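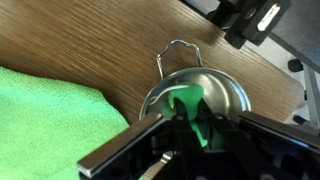

A woman wrote to us in November to say that she had signed up for soup and come away with a Wednesday-night sort of family, except that her night kept changing and the family kept coming anyway, and would we please never move the onion lesson to the end of the course, where it used to be. We wrote back and promised. The onions are staying put!

So, welcome to Skerkport Home Cooking School. We teach plain, good, everyday cooking to grown-ups, in the evenings, at 2415 Sternden Avenue, up the stairs next to the shoe repair shop (there is a bell, but give the door a push first, it's usually open). We've been here 13 years now, which feels like a long time when we look at the state of the recipe binders and no time at all when we look at each other.

60 shares

How we got started

The school began with leftovers. Two of us used to run a lunch counter by the ferry landing, and customers kept asking how we made the barley soup, and then the beans, and then the flat little rolls that came with the beans. We wrote the recipes out on the backs of order slips for a while. Then somebody asked whether she could just come in after closing and watch, and she brought her sister, and by the end of that winter the counter was fuller after hours than it ever was at noon. We sold the lunch business the next spring and put what we had into secondhand stoves. A couple of those stoves are still with us, and yes, the one on the left still runs hot, and yes, we still love it.

These days the classes come in two kinds. The Donis course is our long one, seven evenings, and it goes from knives and onions through broth, beans, eggs, rice and a simple loaf, finishing with a supper that the whole class cooks together and eats together, usually later than planned. Choo is the short one, a single evening on dumplings and nothing else. It came about when we had a free date on the calendar and a great deal of cabbage, and it has been our most requested class ever since.

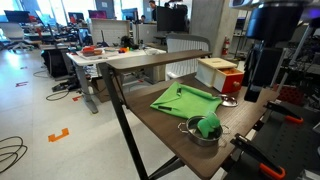 Small pot, green cloth, lid to one side.

What we care about

We like cooking that fits into a real evening. Most of our students walk in tired, with work still rattling around in their heads, and we try to keep in mind that they'll be cooking in that same mood at home. We teach with small pots and ordinary pans. We taste constantly (bring an appetite, please, and don't eat a big lunch). We talk a good deal about salt and when to add it, and we've had some friendly arguments about garlic that have gone on for years and will probably outlive the building.

We also keep the recipes short. If a recipe won't fit on one side of a card, we go back and see what can be dropped. You take the cards home with you, and lots of people tell us theirs are splashed beyond reading within a month or two, in which case just ask and we'll print you another set.

If you're bringing a friend, say so when you book and we'll put you at the same stove. Plenty of people come alone, too, and get talking over the chopping. 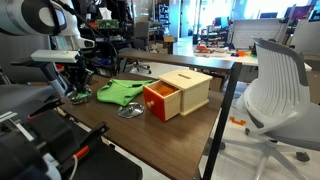

Do I need any cooking experience before I sign up?

None at all. The Donis course starts from how to hold a knife, and the dumpling evening can be done by anybody who is willing to get flour on their sleeves.

Come by and say hello

The door is open for an hour before each class, and you're welcome to come up, look at the calendar on the wall, smell whatever is on and ask us anything. Bring an apron if you have a favorite. There are spares on the hooks by the sink, and coffee on the shelf by the window.

7 comments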